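Trindgate hand-held gripper set: data card, revision 2

Jaw width fault and affected recordings
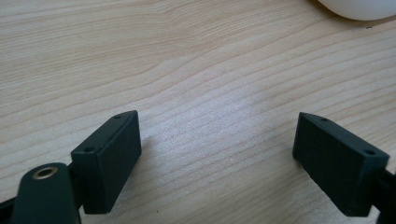

Wrist view from the hand-held tool, jaws open over the tabletop.

Maintainers: Conall Costello (recordings), Ailbhe Flanagan (tool hardware)
Revised: 18 January 2024

Summary

The set holds 471 recordings of tabletop pick and place, made with the Emov hand-held gripper. In 91 of them the logged jaw width is wrong. The video and the tool pose are not affected. Anyone training on jaw width should read the next section before using revision 1.

Fault

The width sensor reads the angle of the left jaw link. A clamp screw on the sensor shaft worked loose during the August recordings, and the shaft slipped under load. After a slip, the log reports the jaws as more closed than they are. The offset grows in steps and does not recover until the tool is zeroed again.

The fault came to light when a policy trained on revision 1 was run on the Farquharson arm. It stopped closing 5 mm short of the part, then moved off with nothing held. On one run the arm carried on to the drop position and struck the fixture. The force limit stopped it and there was no injury. Costello traced the error to the training labels by comparing the logged width with the pad spacing in the video.

Changes in revision 2

The 91 recordings are marked width_valid = false. They have been kept because the video is still of use. No attempt has been made to correct the widths - the time of each slip can't be recovered well enough.

The Flanico export script now skips marked recordings by default. Use --keep-invalid to include them.

Tool checks

Zero the tool with the pads touching before each session, and again at the end. Reject the session if the two readings differ by more than 2 mm. Check the clamp screw for movement by hand. Thread lock has been applied to all tools in use.

Known gaps

Slips smaller than 2 mm may remain in unmarked recordings. Do not use logged width as the only grasp check on a live arm.

Report further faults to Ailbhe Flanagan, with the recording number and tool number.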